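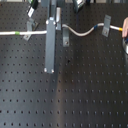
**Sinance publishes setup and upkeep procedure for its Zurnard cable-handling cell**

*For release in March*

Sinance has issued a revised setup and upkeep procedure for Zurnard, its single-arm cell for handling thin, flexible cable. The procedure applies to all Zurnard cells now in service and replaces the commissioning notes shipped with the first units. It covers leveling of the base, placement of clips, cable marking, tool alignment, dressing of the arm cabling and the inspection schedule.

Zurnard consists of one robot arm working over a perforated metal base, a set of metal clips that define the cable route, and a slim gripper tool carried on the wrist. The cell is used for route trials and for short production runs in which a cable must be laid along a path and seated at fixed points. Cable under light tension does not hold a repeatable shape, so small errors in clip position or tool angle show up quickly as missed seats. The revised procedure is written to find those errors before a program is run.

**Base and clips**

The base is leveled first, with the arm parked and powered down. Level is checked at each corner and at the center. Clips are then bolted to the base according to the route sheet, which lists a hole position and an angle for every clip. Clips that sit square to the grid may be set with a straightedge. Clips that are turned to meet a curve in the route must be set with the angle gauge supplied with the cell.

Clip bolts are tightened by hand until the clip no longer turns, then finished with the torque driver. Thread-locking compound is not used on clip bolts. Earlier notes allowed it, and service records from the field showed that it collected in the base holes and made later route changes slow. Cells where compound was used should have the affected holes cleaned and chased before the new procedure is followed.

Upright bars and plates are fitted after the clips. Each one is checked for clearance against the programmed path with the arm in manual mode at reduced speed. Where a cable passes behind an upright, the operator confirms that it moves freely by drawing it through by hand.

**Cable marking**

Test cables carry colored bands. The bands serve as position references for the operator during setup, and the order of colors is given on the route sheet. A cable with a band that has slipped or lifted is withdrawn from use. It may be re-banded against the marking board and returned.

The standard test cable is replaced after 300 seating cycles, or sooner if it has taken a permanent bend. The earlier notes gave no limit. Testing at the Sinance workshop found that seating results drifted as the jacket softened, and that the drift was easily mistaken for a fault in the tool.

**Tool alignment**

The gripper tool is aligned with the cell cleared of cable. The arm is brought to the reference position, and the tip of the tool is lowered toward a marked hole in the base. If the tip is off center, the mounting plate is loosened, adjusted and tightened again in a cross pattern. The tool itself is never bent or filed to correct an offset.

Alignment is then repeated with the wrist turned through 65 degrees in each direction. An offset that changes with wrist angle indicates a seating fault at the mounting plate. An offset that stays the same indicates an error in the stored tool data, and the data should be entered again from the tool card.
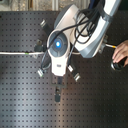

Arm cabling is dressed once the tool is aligned. Cables along the upper link must have enough slack for the full range of wrist motion, and no loop may hang low enough to touch a clip or an upright. The operator moves each joint through its range by hand control and watches the bundle throughout. Straps are set snug and must not pinch the jacket. A bundle that pulls tight at any point is released and dressed again from the base of the arm.

Work inside the reach of the arm, including holding or feeding a cable end, is done in manual mode only. The enabling device stays in the operator's hand for the whole of that step. Automatic mode is selected only after both hands and all loose tools are clear of the base.

**Inspection schedule**

Upkeep is divided into three levels.

- **Start of shift.** Wipe down the base. Check clips for movement. Inspect the gripper tip for wear and the arm cabling for scuffs. Run the reference check once.
- **Every 40 hours of operation.** Re-torque clip and upright bolts. Repeat the full tool alignment. Replace the gripper tip if the contact surface is polished or grooved.
- **Annual.** Check base level. Replace arm cable straps. Verify wrist and base mounting bolts. Back up and reload the cell program.

A full setup from a bare base takes about 46 minutes for one trained operator. A route change that reuses the same uprights is shorter, and its length depends on the number of clips moved. Setup time is recorded on the last page of the route sheet together with the operator's initials and the serial number of the tool.

**Fault tracing**

The procedure also adds a fault-tracing table to the service section. It lists symptoms in the order in which an operator is likely to meet them, beginning with a missed seat at a single clip. For a single missed seat the first check is the clip – its angle, its bolt, and any burr along the edge. For missed seats along the whole route, the first check is tool alignment, followed by the condition of the test cable. Program changes are listed last. Sinance asks that stored points not be edited until the mechanical checks have been completed and signed off.

The wrist status light is covered on a separate page. Its meaning depends on the controller version, and operators should read it against the card inside the controller door.

**Supply and service**

Clips, uprights and gripper tips for Zurnard are made by Çetinkaya, which also supplies the angle gauge and the marking board. Part numbers are unchanged. On-site service, including base leveling and annual inspection, is carried out by Vokside under its existing agreement with Sinance. Customers whose cells were installed under the earlier notes may request a single alignment visit from Vokside at no charge, to be booked before the end of June.

The procedure is supplied as a printed binder and as a file on the Zurnard service drive. Printed copies of the earlier commissioning notes should be removed from the cell and discarded. Route sheets written under the earlier notes remain valid, provided that clip angles have been added.

**About Sinance**

Sinance designs and builds small automation cells for cable, hose and tubing work. The company supplies cells, tooling and operator training to manufacturers and test laboratories.

Press and service inquiries: Sinance press desk, weekdays from 9 a.m. to 4 p.m.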